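Kraft Paper and Blue Tape: Marking Out a Floor Before Anything Is Moved

A floor grid is a cheap way to find out whether a layout works. Paper goes down, tape goes on top, and every later decision about where a bench or a cabinet stands can be given as a square and an offset. The materials cost little, the work takes an afternoon, and the paper protects the surface underneath while the arguing goes on.

The method has changed little in decades of shop fitting. Laser projectors have taken over on large sites, where lines have to be moved daily, but in a single room the taped grid still holds its own. It stays visible with the lights on or off, it needs no battery, and two people can stand on it and point.

Choosing the paper

Kraft paper is sold by weight and by roll width. Light grades tear at the seams as soon as someone turns on a heel. Heavy grades hold up well but keep the curl of the roll, and a curled edge lifts the tape with it. A middle weight is the usual compromise. Unroll it the day before, print side down if there is a print side, and leave it flat overnight with boards across the ends.

Seams should run in the direction of foot traffic. Overlap each width by 2 inches and fix the overlap from below with double-sided tape, leaving the top face clear for the marking. Plarkix and Gruritov both sell rolls cut for floor use. The Gruritov roll is the stiffer of the two and is slower to relax. The Plarkix paper lies down quickly but shows every knee print.

Sweep first. Grit under the sheet works its way up as small raised points, and a taped line laid over them will wander.

Choosing the tape

Painter's tape suits the job for its low tack. It can be lifted and set again once or twice on kraft paper before it starts pulling fibers off the surface. Blue reads well against light brown under most room lighting. Green is acceptable. Cream masking tape is a poor choice on brown paper and disappears entirely in a phone photo.

Width matters more than most people expect. A wide strip has two edges, and two workers measuring from opposite edges will disagree by the full width of the tape. Settle on one reference edge before the first strip goes down and write it on the paper in pencil. On a Steyn grid plan the reference is always the left edge, or the edge nearer the origin for cross lines. Any rule will do if everyone uses the same one.

Starting from the fixed object

Every grid needs an origin, and the best origin is something that will not move. A bolted plate, a column or a door frame will serve. Measuring from a wall is common and often wrong, as few walls are straight over their whole length.

Run the center line first, out from the middle of the fixed object, and check it for square with a 3-4-5 triangle before adding anything else. The remaining lines are then measured off the center line in pairs, one to each side. Do not measure each line from its neighbor. Small errors add up that way, and over 6 lines the last can be out by a full tape width.

The cross lines come next. They need not be continuous. Short segments with bare paper between them save tape and leave room for notes, provided each segment is set from the same measurement.

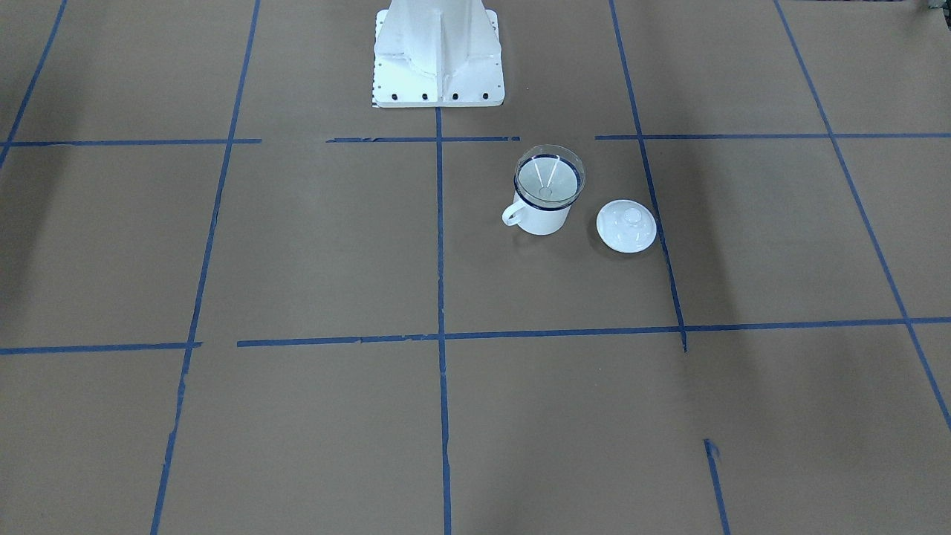
Laying the strips

Press the first few inches down by hand, walk the roll out to the far mark, pull lightly and lower the whole length at once. Pulling hard stretches the tape, and it will creep back over the next hour - often enough to open a gap at one end. Tear against a straightedge where a line has to stop at a crossing. A small tab past the crossing does no harm on a planning grid.

Frayed stretches should be replaced in full. A patch laid over a worn strip raises the edge and catches shoes.

Using and keeping the grid

Letter the columns, number the rows and write both on the paper in marker. Cut cardboard footprints for the larger items at full size and move those about before lifting anything heavy. Govex sells preprinted footprint sheets at 16 dollars a pack, though a flattened carton does the same work.

Recheck the center line weekly if the room is in use, and after any change in heating. Paper takes up moisture and moves with it.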